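Print this page | E-mail this page

Cell notebook, June

Right arm protective stop at cycle 683, 14:20. Torque limit on the wrist joint, no contact logged. Suspect cable drag. Restarted, same stop 5 cycles later. Speed limit cut from 3,000 to half on that joint until the cable is re-dressed. Wultik sort job on hold. Left arm log clean.
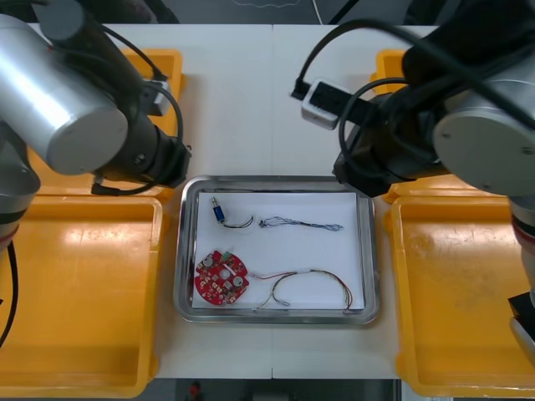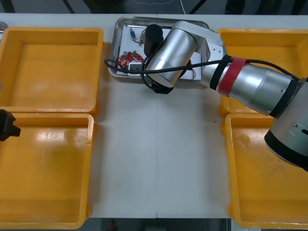
Sort cell, parts on the tray, yellow bins either side.

Recent entries
Shirazi tray offsets
Lorovell gripper pads
Plotari e-stop check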